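Sandthorpe School of Transport Services
Course: Passenger Service for Private Hire Drivers
Handout 4: The airport pickup
Teacher: Kristof Dierckx

Please read this handout before the lesson. We will use it for the role play in the second hour, and the words in the last part will come back in the test in June.

1. What the passenger has bought

A passenger who orders a car in the street wants to leave quickly. A passenger who books a car from the airport wants something more: to be sure that somebody is waiting. He may have slept badly on the plane, his phone may be almost dead, and he may not know the city. The price he pays for the booking includes this certainty. Keep it in mind when you read the rules about waiting time, because the rules can look too generous to a driver who is paid by the trip.

2. Before you leave

Check the flight number and not only the hour on the booking. The booking hour is often the hour of landing, but sometimes the client has already added time for the luggage. If you can not see which one it is, call the office. At Van Hecke, the firm where many of you will do your practice weeks, the office opens at 5 a.m. and the night line takes over after 10 p.m.

Write the name for the sign exactly as it stands in the booking. Use capital letters, black on white. Do not add a first name if there is none.

3. Waiting time

In our exercises we use the Van Hecke terms. The first 70 minutes after landing are free for the passenger. After that, each started period of 15 minutes is charged. For a pickup at a hotel or a house, the free time is only 15 minutes.

Example. The plane lands at 2:00 p.m. The passenger comes to the sign at 3:20 p.m. The free time ended at 3:10 p.m., so one period is charged. If he comes at 3:26 p.m., two periods are charged.

You don't discuss this charge in the arrivals hall. If the passenger asks, you give the answer in one sentence and you offer to show the terms in the car.

4. The meeting

Stand where the passengers come out, to the side of the flow. Hold the sign at the height of your chest. Say the name as a question, then say your own name and the name of the firm. Offer to take the luggage, but wait for the yes. Some people have medicine or a computer in the small bag and prefer to carry it.

Booker Mbeki drove for many years on the line between Turnach and the airport, and he will visit us in the next lesson. He asks that everybody prepares one difficult situation to discuss.

5. The inside of the car

The back seat is cleaned before each airport trip, also when the last passenger sat in front. Empty the door pockets. Do not use perfume spray; many passengers get sick from it after a flight. The workshop table is free during the break for those who still have to do the cleaning exercise.

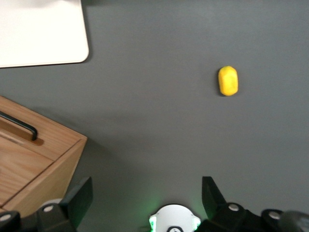 Fig. 1. Yellow block on the dark gray table.

6. Words to know

Meet and greet: the driver waits inside the terminal with a sign.
Curbside pickup: the passenger comes out to the car.
No-show: the passenger does not come and can not be reached.
Flat fare: a price agreed before the trip, for example Sandthorpe to Hundivley.

Homework: write the phone message you would send to a passenger when you are stopped in traffic and will be 15 minutes late. Maximum 70 words. Bring 2 printed copies, one for me and one for your partner.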